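Speaker notes: house rules for home recording sessions
Fastura, operations talk, 27/04/2022

**Slide 1. Title**

Say who I am and that the talk is 22 slides in the long version. Today is the short one. Questions at the end, except on safety, where people should just interrupt.

**Slide 2. What the rules cover**

The rules apply to anyone who records hand-held gripper work in a private home. They cover the room, the tool and the person holding it. They don't cover the fixed arms at the Parkonitz site, which have their own binder.

Most of our people came over from the lab, and the lab habits don't all carry across. In the lab you can mark the floor and lock the door. In a bedroom you have a bed, a window, laundry, and a family that wants the room back by dinner.

**Slide 3. Before you start**

Read these out. They are on the card too.

- Get written consent for each room. A signature for the kitchen doesn't cover the bedroom.
- Put away mail, medicine, family photos and screens.
- Walk the path you plan to take with the tool in your hand and look for cables, both on the floor and hanging from outlets.
- Leave the rest of the room the way it is.

Spend a minute on the last one. New operators like to tidy. They fold the blankets and clear the windowsill, and we end up with 30 clips of a room that looks like a hotel. If a pile of bedding was there when you walked in, it stays, unless it blocks your feet.

**Slide 4. Handling cloth**

Clothing tasks get the most rejected clips, so this slide is the long one.

Start with the garment in view and the pads open. Hold still for a beat before you move in. Close on a single layer where you can, at a hem or a sleeve edge. If the pads catch the bed cover as well, open, back off and go in again. Don't shake it loose, and don't use your free hand to help.
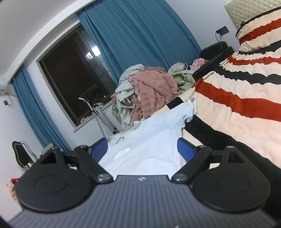 Keep the speed down. The limit on the card is 400 millimeters a second at the fingertips, and for cloth I'd stay well under it. Fast moves blur, and they also hide the moment of contact, which the reviewers need to see.

A failed grasp stays in the recording. Don't stop and restart to get a clean one. Mark it as a miss on the sheet and carry on with the task.

**Slide 5. The tool**

Check the screws and pins on the linkage arms before each session, by hand and by eye. Wipe the pads. If a pad is split or lifting at the edge, swap it before you record.

We log a full inspection every 80 sessions. Goris, our tracking sheet, turns the row red when one is due. A red row means the tool stays in its case. Last October two teams kept going on a red row and we threw out the whole batch, so please take this one seriously.

Keep fingers out of the linkage while the pads are moving. It doesn't look like much of a pinch point, but it is one.

**Slide 6. Windows, mirrors and reflections**

At night a window works as a mirror. Check the glass for faces, yours included, before the first take. Close the curtain if you need to, and note on the sheet that you did.

**Slide 7. Stopping**

Anyone in the home can stop a session at any time without giving a reason. If a child or a pet comes in, open the pads, lower the tool and wait. Flag the clip for deletion if a person who didn't sign was recorded.

**Slide 8. Where to find things**

The card, the consent form and the miss sheet are in the Liu folder, under Home. Use the newest version of the form. The old one has no line for separate rooms.

Hand out the cards now. Take questions.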